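Angate adds a hand to its bench arm kit

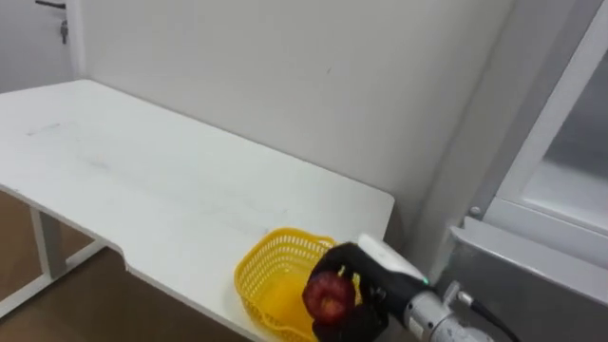

An apple held over the basket in the pick-and-place exercise.

Angate's bench arm kit has been on our shared equipment list for two years, and most readers will know it with the two-jaw gripper it shipped with. Starting in September the company is offering the same kit with a fingered hand, sold under the name Wollier. We had one on trial for six weeks. Bent Stougaard and Yaowalak Wannasri did most of the testing, and Darnell Boateng handled the ordering and the calls to support.

What you get

The package comes in two cases. One holds the arm and its controller. The other holds the hand, a wrist adapter, one cable, a set of spare fingertip pads and a printed quick-start sheet. The full manual is a 224-page PDF. It is well organized, but the index is missing, so plan on using the search box. The teaching software installs on an ordinary laptop. Bent had it running before lunch on the first day, after one failed attempt that was traced to an old driver left over from the jaw gripper. Remove that driver first. The quick-start sheet does not mention it.

Mounting the hand took two people. The adapter has four bolts and one alignment pin, and the pin is tight. Support told us to warm the adapter by hand for a minute or two before pushing it on, and that did help.

How it handled the work

Yaowalak set up the same exercise we use for every gripper: pick up a piece of fruit, carry it to a basket, set it down inside. We use fruit for the plain reason that no two pieces are the same shape and damage is easy to spot the next morning.

Over the trial she logged 1009 attempts with apples, pears and lemons. Of the failed attempts, most were pears. The hand closes on the wide end and the narrow end tips out before the thumb has settled. Changing the approach angle in the software fixed a good share of these, though it meant teaching the pear as a separate object. Apples gave the least trouble. Lemons were fine as long as they were not lying against the side of something.

Bruising was low. The grip force has five settings, and we stayed on the second for everything. On the fourth setting a ripe pear was marked badly enough that we stopped there and did not try the fifth.

Speed is the weak point. A full cycle with the hand takes nearly twice as long as with the old jaws, mainly on account of the slow close. You can shorten the close time in the settings, but the software then asks you to confirm a warning at the start of every session, and there is no way to turn that off. Bent has asked Angate to change this. We were told it is on their list.

The other complaint is the cable. It runs outside the wrist and needs slack for the last joint to turn all the way. Leave too little and the arm stops with a cable fault. Leave too much and it drags across whatever is on the table. Manee Boonchu ended up marking the right length with tape, which is worth doing on day one.

Teaching new tasks

The software lets you guide the arm by hand and save the positions as you go. Sakda Rattanakul, who had not used the kit before, taught it a simple move from one spot on the table to another in under an hour. Tasks made for the jaw gripper will load, but the finger positions have to be set again. The arm path carries over without changes.

Saved tasks can be exported as plain text files. We were able to open them, edit a height value and load them again with no errors. Members who keep their work under version control will be glad of this.

Price and terms

The hand on its own is $2683 for anyone who already has the arm. That covers the adapter and the software license for one computer. A second license is $338. Replacement fingertip pads are extra, and ours showed wear at the thumb by week five, so add a set to the order. The warranty is one year on the hand and does not cover the pads or the cable.

Sobczak will do on-site setup and a half day of training for members in our area. We did not use the service and can't comment on it. Isow, which supplied our old jaw gripper, is still stocking parts for it, so there is no need to switch if the jaws are doing what you want.

Our view

If your work is boxes, tubes or anything with flat sides, keep the jaws. They are faster and have less to go wrong. If you handle round or soft items and can live with the longer cycle, the hand is a fair buy at this price. Yaowalak would order it again. Bent would wait for the next software release.

The trial unit stays with us through the end of the month. Members who want to try it with their own items should write to Darnell with the item's size and weight. The limit for the hand is two pounds.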